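Plimance wood care oil, tested on my old table 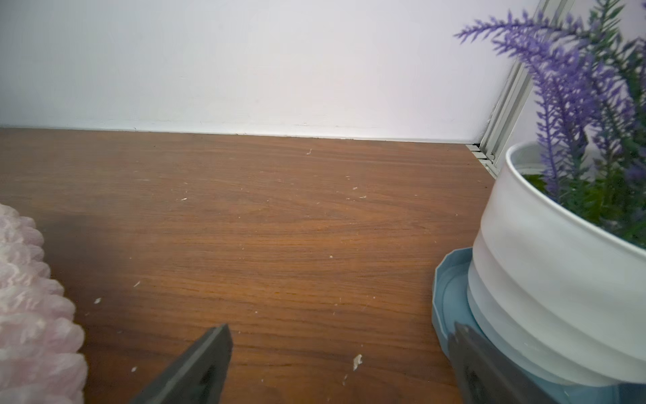

The wood with its reddish grain, and a blue saucer at the side.

I bought the Plimance oil in March from the Ouali shop in Nunbridge, after my neighbour Latifa Gaber recommended it to me. Before this I always used the Flirkel wax, so I can compare the two a little.

The oil comes in a metal bottle with a narrow neck. You put a small amount on a cotton cloth, rub it along the grain and leave it for the night. The instructions say one hour is enough. For me it was not enough, the surface was still sticky when I touched it, so I would do it in the evening and not at lunch time.

The smell is quite strong on the first day – a bit like nuts and a bit like paint. I kept the window open and on Wednesday it was gone.

I have now made 5 treatments, one every month. Tea does not leave rings any more if I wipe it the same day. Red wine is another story, one mark has stayed and I could not remove it. The Flirkel wax gave more shine in the beginning, but it became cloudy when something hot stood on it. With the oil I had this problem only once, under a soup pot, and a second layer repaired it.

What I do not like is the cap. It does not close well after some weeks, and the bottle must stand upright or it leaks in the cupboard. Also there is only one size, and for a chair or a small shelf it is too much.

For a table in daily use I would buy it again. For furniture that you only look at, the wax is cheaper and looks nicer.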